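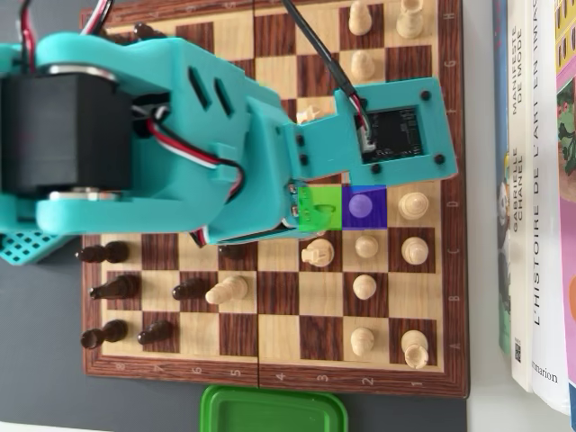 The arm over the board, with the green and the purple square marked.

Arm takes the piece well when I guide it by hand, but not when I drive it from keyboard

Pornthip Kaewkla

Reading time: 3 minutes

Hello to all. I am teaching a small printed arm to move chess pieces and I need advice about how to show it the task.

I have two ways of giving it demonstrations. First way: I switch the motors to soft mode, hold the arm behind the gripper and bring it to the piece with my hand, and the software (I use Relten, the free version) saves the joint angles. Second way: I sit at the other side of the room and drive it with keys, looking only at the camera picture. The software puts a colour over two squares next to each other, green and purple, so that I know with which ones I am working.

With the hand way I have 50 recordings and the arm repeats them quite nicely. With the key way I have 132 recordings and the result is worse. It goes down beside the piece, or it touches a neighbour. The pawns fall very easily and then the next recording begins with pieces lying on the side. I did not always stand them up again, I must admit.

My questions are these. Should I throw away the key recordings? May I mix the two kinds? And is it a problem that fallen pieces are in them?

I have read that one needs 1,000 demonstrations for such a task, but in my evenings this is not possible.

Theerawat Nakpan

Good day Pornthip. I had nearly the same trouble last March with an arm of similar size, so I write what I did.

Do not throw them away yet. Open the recordings one after another and look at the last part, when the gripper goes down. When I drove mine by keys, I made many little stops and corrections just above the piece, because from the camera it is hard to judge the height. The arm learned my stops also. It was waiting in the air like me.

I cut the long pauses from each file and I deleted every recording where I touched a wrong piece. From 400 I kept less than half, and it worked better than with all of them.

About mixing — yes, but check your zero position first. In soft mode the arm hangs a little from its own weight, and mine gave slightly different angles than when the motors were holding. Make one move by hand and the same move by keys, then compare the numbers for the end point. If they do not agree, correct this before you train on both.

For the fallen pieces: if you want the arm to take pieces only when they stand, put them upright before every recording. If you want it to pick up lying ones too, then record this as its own task with its own name. A pawn on its side must be taken from another angle, and when both are under one name the arm tries something in the middle.

Also please slow down the key speed for the last bit of the descent. In Relten it is in the settings for the controller, the second tab I believe.

Flustis

just use a joystick, keys are horrible for this. Bigger squares help also

Pornthip Kaewkla

Thank you both. I compared the end point as Theerawat wrote and the two ways do not agree, the difference is mostly in the shoulder. I will set the zero again and then clean the files. Joystick I don't have at the moment, but my cousin may lend me one.

Last updated: January 26, 2026

Contact | Copyright Saengthong Help Pages | Back to top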